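4.2 Recording a bin-picking demonstration by remote control

Before you start, check that the Mammont controller is switched on and that the hand unit is paired. The bin must be clamped at its rear corners.

1. Put a mixed set of small items in the bin. Leave space beside at least one of them for a finger to go down.
2. Stand where you can see the bin floor and still reach the stop button.
3. Select TEACH, then REMOTE. The arm moves to its start position over the bin.
4. Press and hold the enable switch. Lower the gripper until the fingertip is just above the item you want.

CAUTION: Do not press the fingers against the bin floor. If the force reading goes over 2000, the controller stops the arm and the recording is lost.

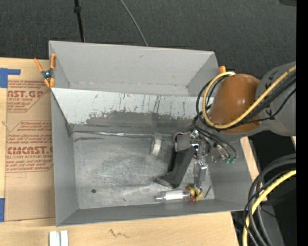 5. Wait 2 seconds, then close the gripper slowly. The pause marks the start of the grasp in the recording.
6. Lift straight up until the item is clear of the bin walls, then move to the drop point and open the gripper.
7. Release the enable switch and press SAVE. Press DISCARD if the item slipped or you touched a wall.

Repeat steps 4 to 7 for each item. Record at least 4 good picks before you change the contents of the bin.

Note: Scratches on the bin do not affect teaching. Replace the bin if its floor is bent.

Note: Keep cables and hoses clear of the clamps when you turn the wrist. If one catches, release the enable switch and free it by hand with the arm stopped.

To change the force limit, see section 4.5.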